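4. What people wear to chores

Figure 2. Everyday dress among the Dremden participants: short-sleeved printed T-shirt, dark trousers.

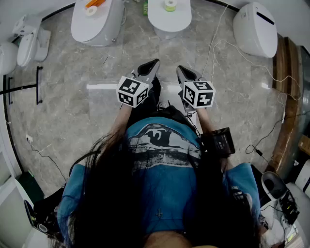

4.1 The afterlife of the printed T-shirt

Wardrobe studies tend to begin with the wardrobe, and so inherit its optimism. Asked to lay out "the clothes you wear", our participants in Dremden laid out the clothes they admired. The printed T-shirt seldom made the bed. It was on the participant's back at the time, which Idahosa and Fehr (our two interviewers) learned to note before asking anything else.

We visited 60 households, beginning in January, and asked each adult to keep a dress diary for 11 days. The diaries are short on adjectives. "Same top" is the commonest entry by a wide margin, followed by "same top, washed". One man in the Sutherland Road flats wrote "n/a" for a whole weekend and, when pressed, would not elaborate.

Of the tops recorded, those with a picture on the front gave us the most trouble. Owners could usually say where a shirt had come from (a market, a cousin, a half marathon that somebody else ran) but were vague on what it showed. Landscapes fared worst. Participants who had worn the same hills for years described them to us as "a sort of view". Slogans were remembered better, often with regret.

McKinnon has argued in our project meetings that a print works as permission: a shirt with something on it can be worn to the shop, while a plain one of the same age is underwear. Fankhauser holds that people simply put on whatever is at the top of the pile. The diaries support both positions, a result neither author has enjoyed.

4.2 Retirement

Shirts were rarely thrown away. In 17 households a shirt judged unfit for company had been moved to painting, and in most of these no painting had since taken place. Others went to sleeping, to the car, or to a teenage child, who wore them out of the house with every sign of pride. We return to this reversal in Section 5, where the matter of the Pisska tour shirt is treated at the length its three claimants felt it deserved.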